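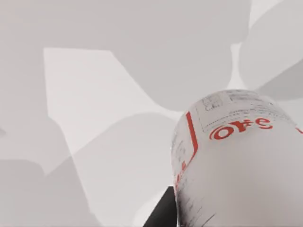
Red lettering on a white label, close up.

Tiltlow hardware wallet and backup check
Checked by: Rohani Ngui
With: Bouchra Lamrani (keyholder 1), Woo-jin Song (keyholder 2)
Date: 26 Aug 2020
Previous check: April

Scope: the shared bitcoin wallet for the Tiltlow meetup, 2-of-3 multisig. Exchange accounts are not covered here, those get their own sheet.

1. Devices present and sealed bags intact
Pass. Both bags matched the numbers in the April log. Bag 819 was opened for this check and its device has gone into a new bag, number 900. Please use the new number from now on!

2. Firmware current and signature verified
Pass on Bouchra's device. Woo-jin's was one release behind. We updated it at the table and checked the signature on a second laptop before installing. Great to see Woo-jin do the whole verification from memory, he had never done one before April.

3. PIN entered by keyholder, no prompting
Pass, both. First try.

4. Seed backup readable
Pass with comment. Bouchra's steel plate is perfect. Woo-jin's is fine except for word 17, where the third letter could be read two ways. The word list only allows one of them, so the backup still works, but I'd like it restamped.

5. Test restore on a spare device
Pass. This is my favorite part of the day and it went beautifully. Wiped the spare, restored from the plate, and the first receive address came up identical to the one in the log. Spare wiped again afterward, Bouchra watching.

6. Multisig setup file stored with each backup
FAIL. Two copies found, should be three. The missing one belongs with key 3 (Mounir Lamrani, in Prikham). Without that file the plates alone could leave us guessing at the other public keys, so this is the one item I'd call urgent.

7. Test spend
Pass. Sent 700 sats to our own address with keys 1 and 2, fee set by hand. Both people read the address aloud from the device screen and not from the laptop. Lovely habit, keep doing it.

8. Coin labels up to date
Partly. Everything before April is labeled. Three newer deposits just say "Ok", so whoever typed that, please add where the coins came from. It makes coin control so much easier when we come to spend them.

9. Node used for the check
Pass. Our own node, synced to 100 percent, connected over Tor.

10. Emergency contact sheet
Pass with comment. Roy Fairclough's number has changed and the new one is written in by hand. Needs retyping.

To do
Mounir: setup file in place with key 3, confirm to me by signed message
Woo-jin: restamp word 17
Rohani: retype contact sheet, order spare bags from Todard
All: labels

Overall: fit for use once item 6 is closed. Really strong improvement on last time, thank you both!

R. Ngui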